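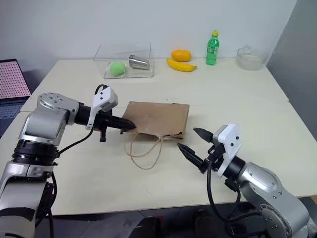
I promised a post on the gripper swap back in the spring and then went quiet, mostly because I kept changing my mind about it. I've now had a full August of evenings with the new fingers on both arms, so let me write this down before I change it again.

Quick catch-up if you haven't been following along. I've got two arms on one table, a wrist camera on each, and a camera up top looking down at the whole business. For the first year I ran them with the fingers they shipped with, which are fine! Wide, flat, rubbery pads, great on boxes, great on mugs, and completely hopeless the second you ask them to pick up something thinner than a pencil. I spent a whole weekend on envelopes once. I don't want to talk about the envelopes.

The new ones are the pointed kind, two fingers with ridges along the tips. I ordered two sets from Dulta after Hazem Bouazza let me try his at the Lekesstead meetup (he runs a single arm and sorts seed packets with it, it's wonderful to watch). He told me two things. One was that I'd love the tips. The other was that I'd hate the first week. Right on both counts.

So, the bag.

My test for any gripper now is a brown paper bag with twisted-paper handles, laid flat on the table. I know it doesn't sound like much. But a flat paper bag has almost no height, it slides if you breathe on it, it creases where you don't want it to, and the handles flop wherever they feel like going. What I want is for one arm to pinch an edge, the other arm to pinch the opposite side, and then the two of them to lift together and open it up so something can go inside. A banana, say. Or the mango. Kids can do this at three. My arms took a lot longer.

With the old pads the best I ever got was shoving the bag around the table until it hit something. The pads are thick, so they'd land on top of the paper and push down, and there was never an edge to get under. Every so often one would catch a handle by pure luck and I'd get a lift, and I'd get very excited, and then the other arm would close on thin air.

With the pointed tips, the first evening, I got a pinch on the bag's edge on the fourth try. I may have yelled. The trick is coming in low, with the wrist tipped nearly flat to the table, so the lower finger slides along the surface and the upper one comes down on the paper. That means the wrist is very close to the tabletop, and that means you find out exactly how well you leveled your table. I had not leveled my table well. There's a small scratch on it now that I'm choosing to think of as a calibration mark.

Some numbers for the people who always email me asking for numbers. I did 30 tries at the two-handed pick with each set of fingers, same bag size, same starting spot. Old pads: 9 clean picks, and I was being generous about "clean." New tips: 22. I threw out a bag whenever it got too soft to be fair, so I also now own a truly silly number of retired paper bags. If anyone local wants some, ring the bell.

The things the new tips are worse at, because there are some:

Round stuff. The mango is a pain. With the pads you could just squeeze it and go, and with the points you get two little contact spots and the thing rolls out sideways like it's leaving a party. The fuzzy ball is okay because the fuzz gives you something to hold on to. The mango has nothing like that going for it.

The steel cup. If it's lying on its side you can hook the rim with one finger inside and one outside, and that's very satisfying, even better than before. If it's standing up and you come at the wall of it from the side, it spins. I've started laying it down on purpose, which is cheating, and I don't care.

The soda bottle is about even. It's a little slippery with either set, and I grab it under the cap now.

Let me get to cameras, since I had more questions about that than about the fingers. I kept the wrist cameras and redid the brackets. The old brackets sat the camera right over the fingers, looking straight down the barrel, and with short pads that was perfect. Longer, pointier fingers ended up hiding exactly the bit I needed to see, namely the tips. So I moved the cameras back and tilted them, printed new brackets in white (the only filament I had left, no design reason at all), and it took me three versions to get one that didn't bump the forearm when the wrist rolled over. Elif Naz Avcı looked at version two and asked why I'd put the cable exit on the side where it would snag. I had no answer. Version three has it coming out of the top in a loop, with enough slack for the wrist to turn all the way, and I haven't pulled a plug loose in weeks.

Cables in general, though, ugh. I've tried clips, sleeves, and that spiral wrap stuff, and I keep going back to just letting them hang in big loose loops. It looks messy and it works. Tight and tidy looked great for one evening and then I tore a connector.

Controllers! This is where I really did spend the time. I'd been driving everything through an old setup I wrote myself, held together with hope, and I gave the Genon controller a proper try this month. Good points first. It's smooth. Both arms move together without that little hiccup where the right one used to lag behind the left, and for the bag that's everything, because if one side lifts early the paper just slides out of the other hand. It also has a gentle-close setting where the fingers stop when they feel something, and on thin paper that saved me a lot of crumpling.

Less good: the default closing force is way too high for anything you could eat. I'll let you picture what it did to banana number one. Turn it down before you do anything else. I'd also love it if the settings page remembered what I typed. On Tuesday I put in the same five values three times in a row and then went and made a sandwich.

My recordings go through Tatlı, same as before, no complaints there. I've got 600 runs saved with the new fingers, and I'd like to get to 3000 before winter so I can train something on them and see if it can do the bag without me steering. I've been moving the bag a little between runs, and shuffling what's at the back of the table too — box, bowl, bottle, fruit, different order each evening — so it doesn't just memorize one layout. My last attempt at training learned to go to one spot and pinch, very confidently, whether there was a bag there or not.

A few of you asked if you should buy the pointed ones. If you mostly pick up chunky things, keep your pads and spend the money on a better camera. If you do paper, cloth, string, bag handles, anything floppy or flat, get the points, and give yourself that awful first week to re-teach your hands how close to the table you need to be. And level your table first, please, learn from me.

Hazem thinks I should run one arm with pads and one with points. I'm tempted! The points could pin down the bag edge and the pads could handle the mango. The thing stopping me is that I'd have to redo the calibration for each arm separately, and I only just got both of them agreeing on where the table is. Maybe in the fall.

Next up is the handles. Right now they flop down toward me in a loop and I've been ignoring them and going for the body of the bag, but a bag you can't pick up by its handles is only half a trick. I had one go at it last night and the right gripper got a beautiful hold on a handle and then dragged the whole bag off the table, so there's some work to do on that one. If you've managed it with twisted-paper handles, leave me a comment and tell me what approach angle you used.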